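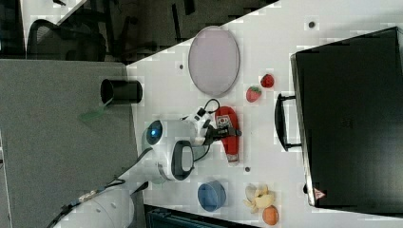
Rules for the arm bench, third attempt. The first two versions ran long and got used as coasters.

Speed stays at 128 mm/s whenever a person is inside the tape. Zendberg's default is faster, and Zendberg doesn't have to sit here.

Soft items get the low grip setting. The plush ketchup counts as soft, whatever Abhishek says about its character.
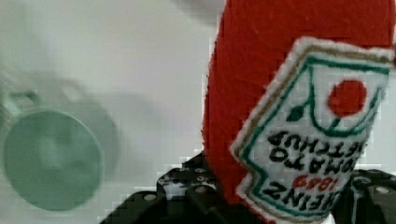 Lidercombe, June

Run log is at 1268 grasps. Stop button tested at the start of each session and initialed — a tick mark is not initials. Cable slack gets checked with the wrist turned all the way both ways, by hand, arm in hold.
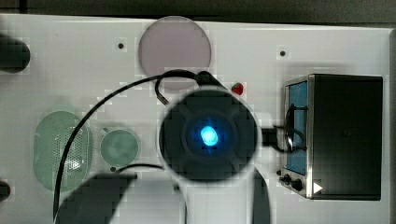 Last changed: June, 4:40 p.m.

Added the handover rule. Two people at the bench means one of them has the stop button and says so out loud. Nodding is out. Clear bowl, green bowl, fruit and cup go back to their start spots before the log is closed, or the Tovum script sulks.
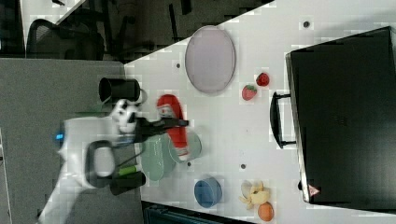
Abhishek Chaturvedi: Fine with all of it except the speed line. Nasution's checklist ties the limit to payload, and ours should too. Otherwise we'll be crawling along with a strawberry until retirement.

Payload table to follow. Speed line stands until then.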